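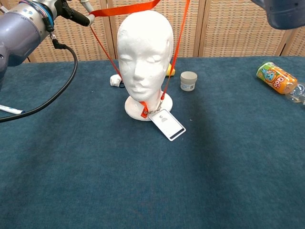
挂绳任务工位，主臂夹持橙色挂绳，证件卡靠在假人头底座处，前倾搭在地毯上。

示教数据采集工位安全与质量检查表（附检查意见）
适用任务：挂绳类柔性物体操作（为泡沫假人头佩戴、摘取证件挂绳）
工位：Isano 采集区，双臂桌面工位
检查日期：4月12日，星期六
编制：Bastell 数据采集组
结果代码：合格／有条件合格／不合格／不适用

使用说明
每班开机前完成第一至第三部分，采集中完成第四、第五部分，收班时完成第六部分。“有条件合格”项必须填写意见和处理时限。“不合格”项未关闭前，不得向两条机械臂的驱动器上电。检查人与操作员为同一人时，第二部分须由另一名操作员复核。

一、工作区与台面

1.1 台面覆盖物平整，边缘无翘起，无松脱线头
结果：合格
意见：深青蓝色地毯面料，织纹细密。四角用双面胶固定，右后角胶条已换新。面料摩擦较大，卡套在台面上拖动时会被带住，已在任务说明中提示操作员先抬后移。

1.2 台面物品与任务单一致
结果：有条件合格
意见：本任务允许台面保留干扰物，以增加背景变化。现有干扰物包括一只横放的塑料饮料瓶、一只浅灰盖的短圆罐、一支蓝色笔尖的白色笔，以及假人头后方的白色小件和黄色小件。任务单只列出瓶、罐、笔三项，两个小件未登记。处理：补登记，或在下一批次前撤走。时限为本班内。

1.3 干扰物不进入两臂的常用运动范围
结果：有条件合格
意见：笔放在左侧台边，位于黑色线缆弧段附近，线缆摆动时可能将其带落。建议右移或取消该物品。饮料瓶靠右侧，横放时应确认瓶盖拧紧，并用防滑垫圈限位。

1.4 液体容器为空或密封
结果：合格
意见：饮料瓶与圆罐均逐件检查。以后新增容器一律先清空再上台。

1.5 背景遮挡物稳固
结果：合格
意见：台后为棕褐色编织折叠屏风，木质立柱。底脚已加配重，手推不倾倒。屏风纹理较密，会影响细绳的边缘分割，更换背景须在批次记录中注明，不得在同一批次中途更换。

1.6 人员通道无物品堆放
结果：合格
意见：无。

二、机械臂与末端

2.1 急停按钮功能
结果：合格
意见：主臂、副臂各测一次，按下后均断开使能。复位须手动旋转，不得用软件指令代替。急停测试不计入采集时长。

2.2 关节外壳无裂纹，紧固件无松动
结果：合格
意见：主臂为淡紫灰色外壳，副臂为蓝灰色外壳，分别按各自的点检卡逐关节检查。

2.3 腕部线束固定可靠，无磨损、无挤压
结果：有条件合格
意见：主臂腕部蓝、粉、紫色线束外露并绕腕布置。腕关节转到极限附近时，线束张力明显增大。已将该关节软限位收紧 10 度，收紧后的配置文件须与数据一同归档。线束外加螺旋护套，护套到货前每班目视检查两次。

2.4 外部线缆走线
结果：不合格，已整改，复检为有条件合格
意见：腕部下方的粗黑线缆带金属接头，下垂后在台面左侧绕成长弧。初检时弧段未作任何固定，末端下降有钩挂风险，接头也可能碰到假人底座。整改后在臂体上增设一处扎带，但左侧余量仍然偏长。在改为臂体随行走线之前，主臂末端不得进入台面左侧的限制区，限制区已写入控制程序。

2.5 夹爪及前端附件
结果：合格
意见：黑银两色夹爪，前端白色小件无松动。夹持力设定沿用 Pumosik 控制器的柔性物体档，未作修改。夹爪内侧沾有纤维时，用无尘布擦拭，不得用溶剂。

2.6 双臂间最小距离保护
结果：合格
意见：保护阈值为 100 毫米，触发后两臂同时减速停止。触发过的片段保留原始数据，标记为“中断”，不进入训练集，可供安全分析使用。

2.7 运动速度限制
结果：合格
意见：遥操作模式下末端线速度上限为每秒 400 毫米。拉绳阶段另设低速档，由操作员脚踏切换。脚踏开关接触不良时，系统应默认低速。

三、任务对象

3.1 假人头底座稳定
结果：有条件合格
意见：白色泡沫头，圆形平底座，自重很轻。挂绳受力偏向一侧时底座可能滑移或翻倒。当前依靠地毯摩擦，摩擦不足以保证重复性。要求底座下加魔术贴，且不得用外露胶带，以免模型把胶带当作定位特征。

3.2 假人头表面完好
结果：合格
意见：面部与颈部无明显掉屑。掉屑会积在夹爪内侧，发现后立即更换，并记录更换时的片段编号。

3.3 挂绳无断丝，卡扣与金属链连接可靠
结果：合格
意见：橙色挂绳，颈前有橙色短扣片、小段金属链和夹扣。链节检查无张口。累计使用次数达到上限后整条报废，不得打结续用。

3.4 证件卡不含真实个人信息
结果：合格
意见：卡面为灰色人形剪影图标，深色边框，下缘有黑色条。任何班次都不得用员工本人的工牌代替。发现替代的，该班次数据全部隔离。

3.5 初始状态随机化
结果：有条件合格
意见：挂绳初始摆放应按随机表执行，包括绳圈开口方向、卡套位置与两股绳的相对长度。抽查发现操作员习惯将卡套放在底座正前方，分布偏窄。下一批次由系统在屏幕上给出摆放提示，并由操作员确认。

四、传感与记录

4.1 相机固定与镜头清洁
结果：合格
意见：胸前高度视角与腕部视角均已核对。胸前高度视角中，主臂关节外壳占据左上方较大面积，绳圈抬高后容易被遮住。允许保留这种遮挡，但同一片段的腕部视角须清晰可用。

4.2 光照
结果：有条件合格
意见：台面有一道柔和的斜向阴影，经过假人头前方。阴影本身不影响合格判定，但应避免在片段中途开关灯或有人遮光。照明设定值写入片段元数据。

4.3 时间同步
结果：合格
意见：关节状态、夹爪开度与各路图像以同一时钟记录。同步偏差超过一帧的片段自动退回，不作手工对齐。

4.4 存储空间与写入速度
结果：合格
意见：本批次开始前已入库 1,715 条片段，剩余容量可满足本班。空间不足时停止采集，不得降低图像质量继续录制。

4.5 力矩数据
结果：有条件合格
意见：主臂腕部力矩零点有缓慢漂移，预热大约十五分钟后趋于稳定。预热完成前录制的片段不作拉力分析。零点校准值每班保存一次。

五、采集过程

5.1 上电前口头确认
结果：合格
意见：操作员与监护员均须应答。单人值守时不得采集。

5.2 人手不进入运行中的工作区
结果：合格
意见：挂绳复位时必须先切断使能。仅松开遥操作手柄不算停机。

5.3 绳索绷紧时的处置
结果：合格
意见：挂绳一端在夹爪、另一端绕在头部时，禁止快速张开夹爪。应先向头部方向回送，待绳松弛后再释放。绷紧超时由程序报警，操作员不得屏蔽报警。

5.4 失败片段的处理
结果：有条件合格
意见：脱钩、绳圈挂在鼻部、底座移位等均应如实标为失败并保留。抽查有两条底座移位片段被标为成功，已退回重标。标注规则采用 Mahmoudi 规程的失败分类，不另设“基本成功”一类。

5.5 单班连续采集时长
结果：合格
意见：按排班表轮换。操作员报告手部疲劳时立即更换，不要求填写原因。

六、收班

6.1 两臂回到停放位，驱动器断电
6.2 挂绳取下平放，不得留在夹爪中过夜
6.3 黑色线缆弧段复位，接头检查后套防护帽
6.4 台面物品按登记表清点，白色小件的黑色短线收好
6.5 当班数据校验完成后再清理本地缓存
6.6 急停保持按下，工位牌翻至“停用”

未关闭项汇总
1.2 两个小件未登记：本班内关闭
1.3 笔的位置：下一批次前关闭
2.3 腕部线束护套：到货后当日安装
2.4 随行走线改造：已提申请，完成前维持左侧限制区
3.1 底座魔术贴：下一批次前关闭
3.5 初始摆放提示：随采集软件更新
4.2 照明设定值写入：核对元数据字段后关闭
4.5 力矩零点漂移：列入 9 月例行校准，期间执行预热要求
5.4 失败片段重标：重标后由质检抽样复核

总体判定：有条件允许采集，仅限低速档，主臂不得进入左侧限制区。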